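Storage on the Counter: A Conversation with a Kitchen Fittings Designer

The design office at Clerkthorpe occupies the rear half of a former seed warehouse. It supplies drawings for small wooden kitchen goods to Gridico, which sells them in flat cartons, and to a handful of independent shops. The senior designer has worked on racks, trays and mug stands since leaving furniture school. We met on a Tuesday morning and spent most of the session on mug trees.

The first question was why anyone still buys one. "Cabinet depth," the designer said. "A standard upper cabinet is deep enough for two rows of mugs, and the back row goes out of use. People own eight and drink from three. A stand holds the ones they drink from."

The mechanics are simple and, in the designer's account, often done badly. A mug hung by its handle pulls outward on the peg. Two mugs on opposite pegs balance each other. Take one away and the stand has to resist the remaining load through its base alone. "You test with one mug, the heaviest you can find, on the highest peg. If it stays up when you knock the table, the base is wide enough. Many of the cheap ones are tested full."

The office runs each peg joint through 2,000 loadings before a drawing is released. An early version of the Zumero stand failed at 103. The pegs had been glued into holes drilled too shallow, and the fix was a deeper hole and a tighter fit. "The glue was fine. There wasn't enough wood around it."

Finish came up next. The designer prefers oil to lacquer on anything that touches damp crockery. Lacquer looks better in the shop, but once it chips, water gets under the film and the wood turns gray at the edge of the chip. Oil wears evenly and can be renewed in a few minutes with a rag. The instruction sheet asks for a new coat every August, a month chosen only so that owners would remember it.

Plate racks follow different rules. The spacing between pegs decides which plates will stand and which will lean. Thin plates want a narrow gap; a bowl-shaped plate wants nearly double. "We draw for a flat dinner plate with a small rim and accept that pasta bowls will go somewhere else. A rack that takes everything holds nothing upright." The slats underneath are left open so water can drop through, and the office recommends a tray or a mat below.

Asked about layout, the designer was specific. The rack belongs on the side nearest the sink and the mug stand at the back, where an elbow will not catch it. A serving tray can lie flat in whatever space remains. Small lidded jars should stay toward the front, clear of the pegs, so that a hand reaching for one does not pass under a hanging mug.

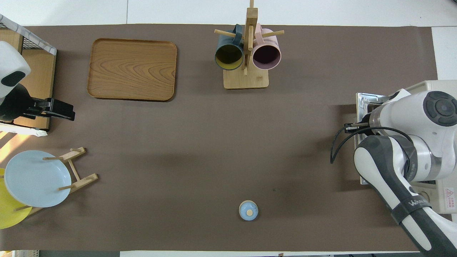
"Leave the middle open," the designer continued. "You need somewhere to put down what you are carrying. I would give up a whole row of pegs before I gave up that."

The color of the surface matters too. On white laminate, crumbs and drips show at once and so does every scratch. A dark mat hides the scratches and quiets the sound of a plate being set down, though flour shows badly on it.

The next project is a low stand for tea bowls, under the working name Tăng. Bowls have no handles, so the pegs are gone and the bowls rest rim down on slats. The first batch is set at 100 pieces. The remaining question is the gap between slats, and the designer had three samples on the windowsill, each marked in pencil, with a decision due before the drawings go to the workshop.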